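Wear-testers wanted: help me find out if the Honesura band is any good

Posted 16/10/2024 by Nafula Chege

Hello! I write the wearables reviews over here at Hestgate, and I'm after some people to strap a fitness band to their wrist and then moan to me about it. If you've ever read one of my reviews and thought "well, she clearly goes to bed at a sensible hour and has never run for a bus in her life", then you may be exactly who I want.

A bit of background first. The Honesura is a slim fitness band made by Binasura, a small firm that up to now has mostly done bathroom scales. It tracks steps, heart rate, sleep and something called "daily load", which I've been wearing for a fortnight and still can't explain to my mum. They've lent us a box of the things and left us alone with them, and I'd like the review to rest on more than my own left wrist.

My wrist is one wrist. It belongs to a woman of forty-three who sits down for a living, swims when the pool isn't full of schoolchildren, and sleeps like a plank. The band thinks I'm marvellous. My colleague Ebenezer Amoah wore the same model and it told him he'd slept through a night he spent walking a teething baby up and down the landing. One of us is being lied to (possibly both). 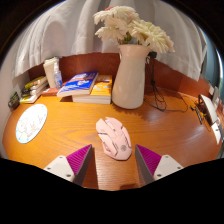
So we're putting together a panel. We want 151 people, and yes, that's an odd number, and no, I didn't pick it. Kerubo Nzioka does our sums and she worked backwards from how many bands we have, how many she expects to come back with a dead battery, and how many people drop out when the novelty goes. I've learned not to argue with her spreadsheets.

What you'd be doing

You'd wear the band day and night for two weeks, taking it off only to charge it. You'd keep a short diary on your phone: when you went to bed, when you got up, any exercise, and anything daft the band told you. It takes a couple of minutes a day. I did it all through September on the trial run and only forgot once, on my birthday.

There are also two phone calls with me or Ebenezer, one near the start and one at the end. They're just chats. Mine tend to overrun, so have a cup of tea ready.

If you live near enough to our office, you can also volunteer for the treadmill afternoon. That one is run by Tumaini Koech, who is properly trained and much stricter than I am. You'd walk and jog while wearing the band alongside a chest strap, and Tumaini would compare the readings. You don't need to be fit for it. We'd quite like some people who aren't, as the step counting seems to go to pieces at a slow stroll and I want to know why.

Who I'm looking for

You need to be 18 or over, living in the UK, and have a phone that gets regular updates (the app was very grumpy with my old one). Beyond that, I want a proper mix. Last time we ran a panel it filled up in a day with keen cyclists. Lovely people, sent me enormous emails, but between them they had the resting heart rate of a tortoise.

I'd especially love to hear from night-shift workers, as sleep tracking nearly always assumes you go to bed when it's dark. Also people with darker skin or tattooed wrists — optical sensors have a patchy record there and it deserves more than a line at the bottom of a review. Also anyone over 65, anyone who uses a wheelchair or a stick, anyone pushing a pram all day, and anyone who has owned a tracker before and shoved it in a drawer. If the last one is you, tell me when it went in the drawer and what finished it off!

Please don't apply if you have a pacemaker or another implanted device, or if you're allergic to nickel or silicone. And if counting steps or calories has ever been bad for you, please give this one a miss. The app does nag, and we can't switch all of it off.

What you get

Everyone who finishes the two weeks gets a £20 shopping voucher, and treadmill people get another £15 plus their travel paid. You don't keep the band, I'm afraid. We post it to you with a return bag, and it all goes back to the maker when we're done. The voucher comes from us and the maker has no say in who we choose or what we print. They'll read the review when you do.

Your data

The band sends its readings to the maker's app, so you'd be agreeing to their terms as well as ours. We'll set you up with a panel account under a number, so your name never goes in. Your diary comes only to us. Benedita Sampaio looks after privacy here and has written a plain two-page sheet on what we keep and when we delete it. I'll send that before you sign anything, and you can pull out at any point without giving me a reason.

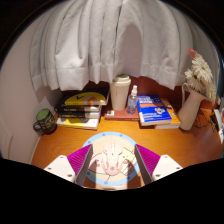 Mug and a few books on the desk.

How to apply

Fill in the panel form on our Join In page and put HONESURA in the subject box. It asks for your age, your rough working hours, what you've worn before, and then there's a box called "anything else". Please use that box. Keep it under 2000 characters though, as the form chops off the rest and I'll be left wondering how your story ended.

We'll be choosing people in batches to get the mix right, so applying first doesn't give you a head start. You'll hear from us either way. If you took part in the Baldursdóttir smart scales panel, you're welcome to apply again, but you'll need to fill in a fresh form as we've deleted your old one.

Questions can go in the comments under this post. I check them most mornings, usually before the band has decided I'm awake.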